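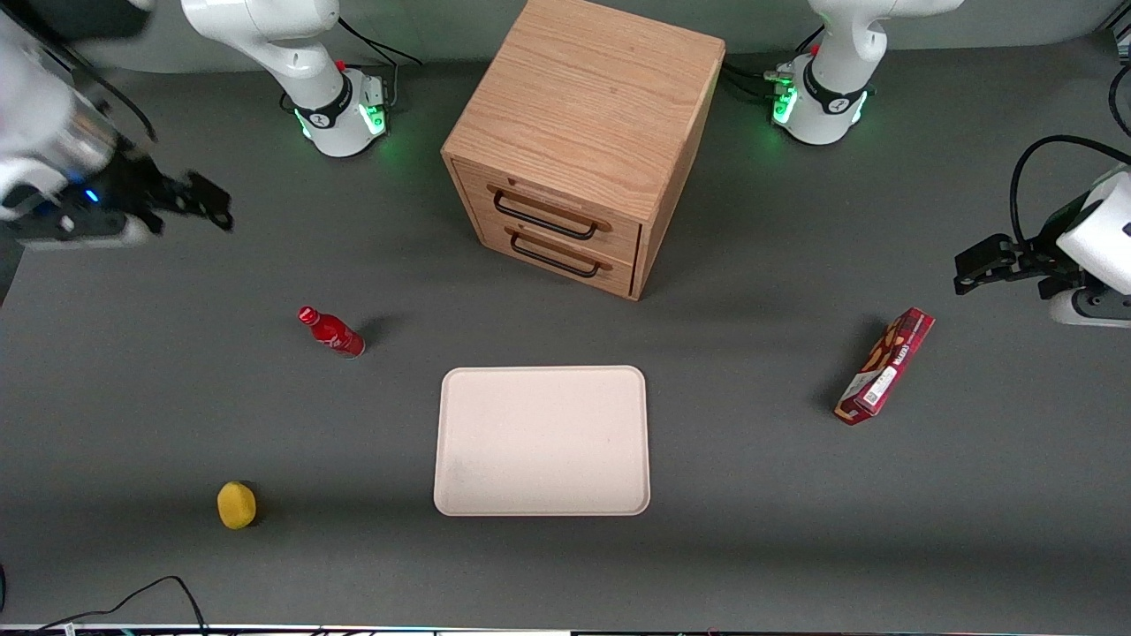
Two-arm bench at Istow gets its yearly overhaul

2024-01-08

The two-arm bench at the Istow workshop is back in service after its biggest overhaul so far, and the people who use it could not be happier! The pair of white arms had logged 3242 hours between them when the work began, well past the 2000 hours at which the workshop likes to open things up and take a proper look.

Duyên Giáp, who looks after the bench, started with the cables. They leave the arms at the base and had been pulled tight in a few spots over the months, so she rerouted them with more slack and fresh ties. Then came the bolts that hold each base along the far edge of the table. All of them were checked with a torque wrench, and two on the left arm got new washers.

The grippers took the longest. Each one came off, was cleaned and greased, and went back on with its finger screws marked in paint pen -- a small thing, but now anyone walking past can tell if a screw has started to turn. The left gripper had been closing a hair off center since August, and Giáp finally traced it to a worn guide inside the housing. Vikstead, the parts shop that supplies the workshop, had the replacement on the shelf.

"I was grinning like a kid when it closed straight," she said. "You put up with something for months and then it's just gone."

With the hardware back together, the next job was setting up the close-range views from the wrists. Those had to be lined up again with the table so that a spot seen from the wrist matches the same spot on the bench. For objects, the bench uses ordinary things with different shapes and surfaces: a red bottle, a yellow sponge, a flat tray, a wooden cabinet with two drawers and a red Walkers box.

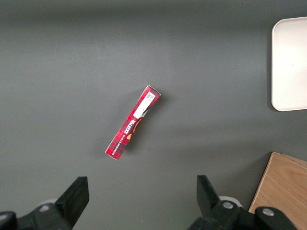
The box is a favorite for this sort of check. It is long and narrow, so a gripper that comes in at the wrong angle shows up right away, and the printed pattern is easy to pick out against the gray tabletop. The drawer handles are the tougher test, and Giáp plans to spend more time on them now that both grippers close the way they should.

The alignment routine itself goes by the name Khổng and was written in-house. It used to take most of a morning. The new version is done in around 2 minutes per arm, which means it can be run at the start of every shift -- and it will be.

The sister bench at Diston is next in line for the same treatment. Giáp is bringing her paint pen.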